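Progress report on the small items sorting work, Terkthorpe house
Prepared for Gestov, household support fund
Report date: 01/01/2018

Dear fund manager,

I am writing to report on the second part of the work which your grant supports at the house in Terkthorpe. The first part was clothes and bedding and it was reported in August. The present part concerns jewellery, hair accessories and other small things from the two bedrooms upstairs.

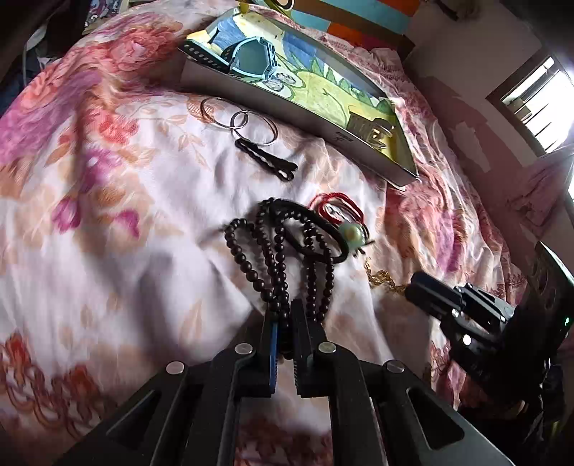
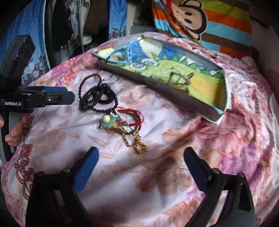 The sorting of small items is now 70 per cent complete. It has gone more slowly than I wrote in the plan, and I would like to explain the reason. Small things take more time than big things. A coat is one decision and it is finished in one minute. A string of dark beads with a hair band in the middle of it and a red cord bracelet beside it is several decisions, and before any of them can be made, the pieces have to be separated with patience. Most of what we found in the drawers was in this condition. The beads are long, they make loops, and the loops catch everything near them.

We work on the bed in the back bedroom. In the plan I proposed the dining table, but the table is smooth and the beads roll on it and fall on the floor. The flowered cloth on the bed holds them in place. It has one disadvantage — thin chains are not easy to find again on a pattern, and for this reason chains are now taken out first and put in a paper envelope before the other work begins.

Method

The items of one drawer are put on the bed together. Each session uses one open box, and the hair things go into it first. They are bigger and they are quickly recognised. The box with the green cartoon dinosaur on the inside has been the most useful, although it was not bought for the project. It is shallow, so a person can see everything in it without digging. I had ordered deeper plastic boxes from Golestani and they are good for scarves and belts, but for hair clips they are too deep. The clips go to the bottom and are forgotten, which was the problem at the beginning also.

After the hair things, we separate the beads and the cords. We do not pull. If a knot does not open after a few minutes, the piece is put to one side on a saucer and we come back to it at the end. Two strings were broken in the first week by pulling, and the beads from them are kept in a jar. I take responsibility for this. I should have given the rule earlier.

Work done in this period

All the drawers in the back bedroom are emptied, wiped and lined with new paper. The chest in the front bedroom is half finished.

30 small bags with labels have been filled. Of these, 24 are for keeping and the others are for the charity shop. The family has looked at the bags for the shop and agreed to them. They changed their mind concerning one brooch, and it was given back the same day.

Bracelets and necklaces which the family wears often are not in bags. They will hang on a rail of hooks inside the wardrobe door, so that they do not become mixed again. The rail is bought but it is not yet fixed to the door. The screws that came with it were too long for the wood and I have to find shorter ones.

Money

The spending is inside the budget. The larger costs were the boxes from Golestani, the drawer paper, and the bags and labels. The drawer paper is from Florumine and it has a light smell of lavender. One member of the family did not like the smell, so for the remaining drawers I will buy plain paper, and it is also cheaper. I return two unopened boxes to Golestani this month and the refund will be shown in the next account. The receipts are attached in the usual way.

Difficulties

The main difficulty is objects of unknown value. Some chains have a gold colour, but I am not able to say if they are gold, and I do not want to guess with things which belong to other people. I suggest that all of them are kept together until a jeweller has looked at them. There is no line for this in the budget. A jeweller in the town will look at them without charge if we bring everything at one time, and I would like your agreement before I arrange it.

The second difficulty is the habit of the house. Things taken off in the evening are put down in the nearest place — the edge of the bath, the window, the kitchen shelf. I have placed a small dish in each bedroom. In one room the dish is used and in the other it holds coins.

Next period

I plan to finish the front bedroom chest, fix the rail, take the agreed bags to the charity shop and open the remaining knots on the saucer. The hall cupboard was also in the original plan. I ask to move it to the next period, with no change in the total amount.

I would be thankful for your answer concerning the jeweller and the hall cupboard.

With kind regards,
The project coordinator, Terkthorpe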